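Demonstration Data & Collection > Practice and Standards
Thread: House rules for home sessions, please argue with me

feederbelt
Posted February 14, 2018

I've been handed the job of writing house rules for collecting tabletop demonstrations in people's homes with hand-held grippers. Two operators, one gripper each, a table with ordinary stuff on it. We've been running without written rules since August and you can tell. One operator tidies the table before starting. Another one thinks tidying is cheating and adds things from the kitchen.

What I have so far:

1. Ask before touching anything that wasn't offered. Owner stays reachable.
2. The table is left as found unless something on it is sharp, breakable or medical.
3. Wipe the pads between houses.
4. One operator per object. No passing a thing from one gripper to the other unless handover is the task.
5. A failed grasp stays in the recording. Label it and move on.
6. Stop after 40 minutes and put the grippers down, even if it's going well.

Dindum's client contract wants 3000 episodes and says nothing about how. My boss, Declan Mulligan, says the rules have to fit on one page. He doesn't read the second page of anything, including that contract.

tare_weight
Re: House rules for home sessions

Rule 2 is where you'll bleed. "As found" means something different to every person who walks through the door. I ran a crew at Kindimton and we had a man who considered a table "found" after he'd had lunch on it.

Also, define medical. A first-aid box is a plastic box with a lid. It's one of the nicer objects you'll get in a home: rigid, closed, easy to spot. If your rule bans it you've lost a good grasp for the sake of a scary word. Ban the contents. Lid stays shut, everybody's happy.

feederbelt
Re: House rules for home sessions

Fair. Changed to "medicines and anything inside a first-aid kit." That's nine words I didn't have room for.

cfoley_bench
Re: House rules for home sessions

Catríona Foley, Dolan, hello. We do bedrooms and playrooms mostly, so I have opinions about clutter.

Please don't let anyone tidy. A kid's room has soft toys, straps, hair ties, a sock or two and something from an office supply drawer that got there by unknown means. If your operators clear it down to four items with a hand's width between them, you have made a very expensive recording of a catalog. The binder clip matters because it's next to a heap of strap. Put it by itself on a white table and any gripper on earth can have it. 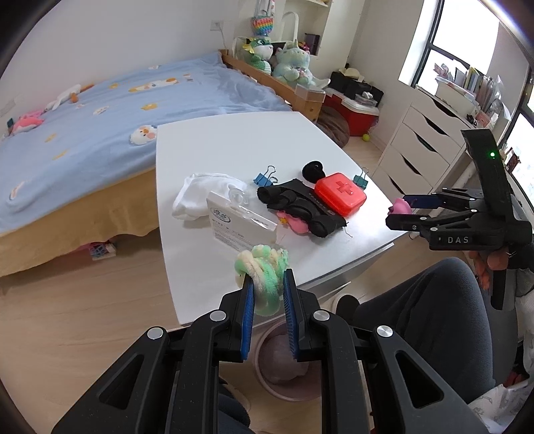

Where I do get strict is soft things. Anything with loops or pile gets held by the thickest part, with the pads, and released over the table. People love to grab a fuzzy toy by one strand and let it swing. It looks clever for two seconds and then you have a stretched toy and an owner who is six. Straps the same way: lift from the top layer, don't dig. A dug strap brings half the table with it.

Your rule 4 I'd drop entirely.

feederbelt
Re: House rules for home sessions

Drop it why? Rule 4 is the only one I was proud of.

cfoley_bench
Re: House rules for home sessions

It makes people stiff. Two operators at one table will reach for neighboring things, and they'll wait for each other, and lean back, and go around. All of that is worth having. With your rule they divide the table down the middle like siblings in a back seat and never cross the line again.

pinch_point
Re: House rules for home sessions

Disagree with Catríona, and I've got the bill for the jaw linkage to prove it. Two rigid grippers over a small table is how you find out which one is more rigid. Keep rule 4 and add a call-out: you say the object's name before you go for it. "Clip." "Toy." Sounds like a very dull card game, works fine.

cfoley_bench
Re: House rules for home sessions

And is the call-out in your audio?

pinch_point
Re: House rules for home sessions

We don't record audio.

cfoley_bench
Re: House rules for home sessions

Then I withdraw half my objection and keep the other half for later.

S_Yordanov
Re: House rules for home sessions

Nobody has mentioned the background. In a home the camera sees the bed, the shelves, the window, the papers on the sill. Rule 1 covers what you touch. You need a rule for what you record. At Gotasel we walk the room with the owner before the first episode and ask them to turn over or remove anything with a name, address or face on it. It takes five minutes, and it has to be the owner who moves it. Operators moving private letters is a separate problem.

Our second rule is that legs and feet are allowed. We once threw out 1800 episodes because a reviewer had decided that no part of the operator could be visible. There was no such requirement. He'd read it somewhere and felt it was tidy.

Stojan

tare_weight
Re: House rules for home sessions

1800! I hope he's enjoying his new career.

S_Yordanov
Re: House rules for home sessions

He is our head of quality.

feederbelt
Re: House rules for home sessions

Adding the walk-through as the new rule 1. Legs and feet go in as a footnote, in very small type, where Declan can't see it.

One more from our side. Éabha Duggan, who does our labeling, wants a rule that operators don't name objects in the log by guess. If it's a pink thing, write "small pink object." She has had the same item come through as a pig, an eraser and a candy, and she had to open all three sessions to find out it was one object.

pinch_point
Re: House rules for home sessions

What was it?

feederbelt
Re: House rules for home sessions

She wrote "small pink object."

cfoley_bench
Re: House rules for home sessions

Éabha is right and should be paid more. My one addition: the guess goes in a separate notes field, so it isn't lost. Half the time the operator does know, they just squeezed the thing.

feederbelt
Re: House rules for home sessions

Current state: walk-through with owner, ask before touching, leave the clutter alone, soft things by the thick part, wipe pads, call out before you reach, keep failures, plain names in the log with guesses in notes, stop at 40 minutes. Rule 4 is now "handover only when it's the task, crossing over is fine." It's a page and three lines. I'm going to shrink the margins and send it Monday.

tare_weight
Re: House rules for home sessions

You still haven't defined "as found."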